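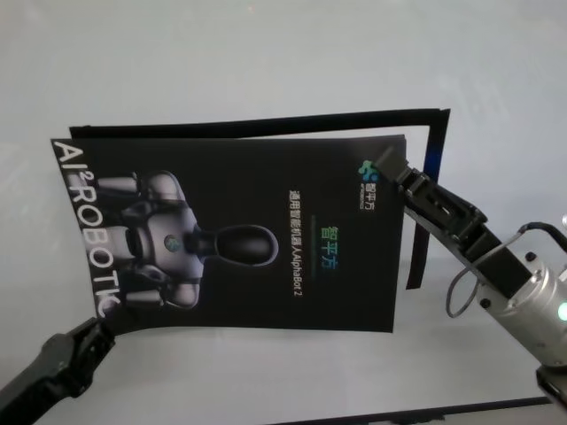 Figure 7.1 Brochure with a black cover and large white lettering.

Chapter 7
What a Casino Bonus Really Costs

In this chapter: match bonuses and what they match, the wagering requirement, game weighting, expected cost, and a first look at why two players with the same bonus can end up in very different places.

Before you start: you'll need the house edge from Chapter 3 and a calculator. If the words "house edge" make you squint, go back for ten minutes. I'll wait.

I wrote the first version of this chapter after signing up for a welcome offer at a site I'll call Tredholm. I'd been teaching the math of casino games for years by then, I had the formulas in my notes, and I still clicked the big green button before reading the terms (my students have never let me forget it). The offer was simple enough to fit on a bus ad. Put in $50, get another $50 to play with. The terms ran to 1038 words, and the part that mattered was in the middle, in a paragraph with no heading, right after a bit on which countries could join.

So we're going to read that paragraph together, slowly, and put numbers on it.

7.1 Some words you'll need

A match bonus is extra money the casino adds to your account, figured as a percentage of what you deposit. A 100% match on $50 gives you $50. A 50% match on $50 gives you $25. Most offers have a cap, so a 100% match "up to $200" stops growing once you've put in $200.

Bonus money usually isn't yours to take home yet. You have to bet a certain total first, and that total is the wagering requirement. It's written as a multiple, like 30x. The question you should always ask is, 30 times what? Some sites multiply the bonus alone. Others multiply the bonus plus the deposit, and for a 100% match that doubles the work. Same number in the ad, twice the betting!

People mix up the amount wagered with the amount lost, and I see this on every test. If you bet $1 and win $1, then bet that same $1 again and lose it, you've wagered $2 and lost nothing overall. The money goes around and around. That's how somebody with $100 can place $1,500 in bets, and it's also how the house edge gets so many chances to take its little bite.

7.2 Putting a price on it

Back to my $50 bonus. The requirement was 30x on the bonus only, so:

30 x $50 = $1,500 in total bets

I planned to play slots. Let's say the slot returns 96% over the long run, which leaves the house an edge of 4%. The expected cost of all that betting is:

$1,500 x 0.04 = $60

I was paid $50 in bonus money and the betting needed to unlock it had an expected cost of $60. On paper I'm down $10, and that's before anything else in the terms gets its turn. If the requirement had been 20x, the total bets would be $1,000, the expected cost $40, and I'd be up $10 on paper. One small change in the multiple and the sign flips.

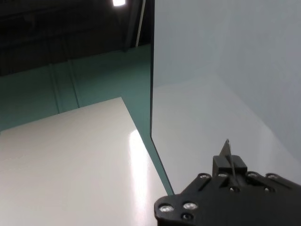 Now, a careful reader will be grumbling at me, and good for you. These figures assume I make it to the end of the $1,500. I might go broke at $600, in which case I stop betting, and the cost can't be more than what I had in the account. I might also hit something large early on and coast. The simple formula pretends everybody finishes. We'll fix that in section 7.5, but please learn the simple one first, it's the one you can do in your head while the sign-up page is still open.

7.3 "But I'll just play blackjack"

Everyone thinks of this! Blackjack played well has a much smaller edge than most slots, so why not grind through the requirement there? Let's use an edge of 1% to keep it clean. On $1,500 in bets that's an expected cost of $15, and a $50 bonus looks wonderful.

The casino thought of it too. Look for a table in the terms called game weighting or game contribution. Slots often count 100%, so each dollar bet takes a dollar off the requirement. Table games might count 10%, and some don't count at all. At 10%, you need $15,000 in bets to clear $1,500, and the cost becomes:

$15,000 x 0.01 = $150

So the low-edge game ended up costing more than twice what the slot did. I find this hard to believe every time I work it out on the board, and I've been doing it a long while.

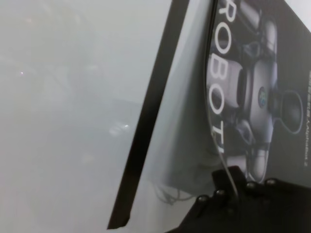
Figure 7.2 A long dark bar against pale gray haze.

7.4 Averages and real evenings

For the exercises I've made up a small practice casino called Bedilent with two slots, Vonumeo and Saragih. Both return 96% in the long run. Vonumeo pays small amounts fairly often, and Saragih sits there doing nothing for ages and then pays a lot at once.

To get a feel for them I ran Saragih for 3133 practice spins with no money on it, and 391 of those paid anything at all. Call it one spin in eight. Plenty of the paying spins gave back less than the bet, too, so "paid" is a generous word. Vonumeo felt so much friendlier that I caught myself thinking of it as the better game, even though I'd set the two returns to be equal. Watch for that feeling in yourself.

The expected cost of the bonus is the same on both. The chance of lasting long enough to finish the requirement isn't, and you'll need the spread of results as well as the average to find it.

Try these before moving on

1. A site offers a 100% match on $40, with a requirement of 25x the bonus. Find the total bets and the expected cost at a 4% edge.

2. Do it again with 25x the bonus plus deposit. Is the offer still worth more than it costs?

3. A table game counts 20% toward the requirement and has an edge of 1%. What edge would a slot counting 100% need for the two to cost the same?

Answers to all three are at the back, with the long version of number 3 worked out. Section 7.5 picks up with the player who runs out of money halfway.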